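Quick one before I lose the thread, been meaning to write this since the club championships and it's already September.

So. Archie Paterson. If you play tennis in the north of the county you know the name, if you don't you won't, fine. He's the guy who quit at nineteen with a shoulder everyone said was finished, went off to do flooring, had three kids, and then turned up at the Baird courts last spring with a racket bag older than the juniors and asked if he could hit.

I was on the next court. Losing, but that's another post.

First thing I noticed, the serve is gone. The old serve I mean, the one that used to smack the back fence and bounce halfway home again. What he has now is this sort of slice, low toss, hardly any knee bend, lands short in the box and slides off wide like it's late for a bus. Nobody on our ladder could read it for a month. I still can't. I've played him six times and broken him maybe four games total, one of those on a double fault.

Jean Dalgleish (she coached him back when, coached half of us back when) told me he never had a second serve as a kid because he never needed one. Her words: "He hit two firsts and hoped." So in a way he's come back with only the second serve and built a whole game behind it. I find this kind of great.

The ladder, for people who asked. It runs April through September, you challenge up to three places above you, best of three sets with a ten point breaker for the third. Archie came in at the very bottom in April, rules are rules, and just kept challenging. By July he was in the top seven. I think some people were a bit put out. There was a grumble on the group chat about ex-juniors "skipping the queue" which is silly, he went through every single rung, he played Craig Moffat in that horrible wind when the balls were going sideways and the net post was humming.

About that Moffat match. I keep coming back to it. Craig is the fittest person at the club, runs down everything, hits with that massive topspin that jumps up at your ears. Took the first set 6-3 and looked like he'd be home for lunch. Then Archie just stopped hitting the ball hard. At all. Chips, floaters, a forehand with no pace on it whatsoever, and Craig had to make all his own power into the wind and started spraying it. Second set 6-3 the other way. Breaker went on forever, I had to move the car in the middle and missed two points, still annoyed. Archie got it 13-11 on a drop shot that honest to god went backwards over the net after it bounced. Craig got a racket to it before it did. Netted it. Sat down on the baseline for a bit.

They had a drink after and it was all very civil. Craig says he's working on his volleys now. We'll see!

The other thing is the one-hander. Archie learned two-handed, we all did, Jean wouldn't have it any other way. The bad shoulder is his left so the two-hander hurts, so he taught himself a one-handed backhand at forty-one against the wall behind the Clavex warehouse, evenings, by himself. He told me he kept a count in a notebook, how many days he'd been to the wall, and it got to 366 before he felt ready to play someone. A whole year and one day. I can't do a stretching routine past a fortnight.

It's not a pretty shot btw. Stiff wrist, bit late, he sort of shovels it. But it goes in. And the slice off that side is lovely, stays so low you're basically digging.

I tried it myself in August, one-handed I mean, and hit the first four into Cameron Drummond's court. Sorry Cameron. Went back to two hands by the second game and played better than I had all month, so maybe there's a lesson in there but I haven't got time to find it.

Final. Right, the final. He didn't win. I know I've been building it up like he did. Anežka Kováčik beat him 6-3 7-6 and deserved it, she's been the best player here for two seasons now and she'd clearly thought about the slice serve because she stood practically in the tramlines (alleys, whatever) on the deuce side and just blocked it back down the line. Over and over. He had no answer for the first set, then started going up the middle and it got close. Two set points in the second. One he'll be thinking about all winter, a sitter, an actual sitter, high forehand on top of the net and he put it long. You could hear everyone on the bank breathe in.

She was gracious, he was gracious, it started to drizzle at 4:30 and we all crammed under the awning and ate the sandwiches.

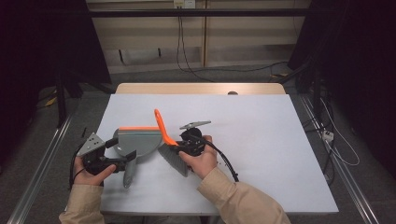

Gray dustpan, orange rim.

What I wanted to say and havent really is that I'd got it into my head that coming back meant getting the old game back. Same shots, a bit slower. I had a year off with my knee and spent most of the next one cross that my forehand wasn't where I'd left it. And watching him all summer I stopped being so cross. Doesn't mean I've fixed the forehand. Lost to Cameron last week in under an hour.

Anyway winter stuff. Indoor hour at Birkix is on again from October, 7 pm, bring your own balls because theirs are dead. Jean is doing the doubles clinic if she gets enough names, put yours down, she won't chase you. I'm restringing at a lower tension, Drellov multi in the mains this time, the poly was killing my elbow. Will report back if I rememeber.

And Archie's already down to play first week of April. Starts second from the top this time, so no more queue to skip. I'm at nine so I'd need to win a couple before I'm even allowed to challenge him. Working on the return. Standing wider.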